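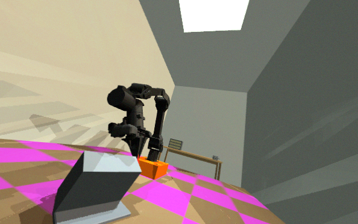 Unit 4: How Emergency Advisory Panels Begin, Drift and End

Home | Syllabus | Readings | Handouts | Office Hours

Instructor: Renato Maldonado
Revised 1/3/22

Welcome back, everyone! I hope you had a restful break and that at least some of you opened the reader (I know, I know). In this unit we leave legislatures behind for a while and spend our time with the odd creatures that governors and mayors set up when something goes wrong: the emergency advisory panels. They're easy to overlook, and I happen to love them, so please bear with me if I go on a bit.

4.1 Where a panel gets its authority

An advisory panel usually starts with an executive order, a short document that names the members, says whom they report to and, if we're lucky, says when the whole thing expires. Read the order before you read any news coverage. The question to keep in your head is a simple one: can this group decide anything, or can it only recommend? In the Grolbridge flood case the order gave the panel 104 days and no spending power at all, and yet for most of that time shopkeepers and reporters treated the chair as though she were running the city.

4.2 The Lenidow case

Lenidow is our main case, so do take your time with it. The water panel there was set up in August with a clear end date, and it was still meeting 204 days later. The mayor's office hinted twice that it would close, and both times the hint drew such a storm of letters (980 of them, in the packet's count) that the office changed its tune within the week. Look closely at the wording of the two statements. The first talks about "winding down," the second about "a new focus," and the membership list is the same in both!

Terms to know: sunset clause, standing body, ex officio member, quorum, delegation.

4.3 For discussion

Bring notes on the Indach and Fashola orders, which are short, and think about who gains when a temporary body keeps going. Is it the executive, the members, or the agency that would otherwise have to answer the phone? I don't have a settled view and I change my mind every year.

The response paper is 1000 words, double spaced, on one order of your choice. Quote the order itself at least once. If you're stuck choosing, come and see me and we'll find you one together.

Contact the instructor | Copyright 2022 R. Maldonado | Back to top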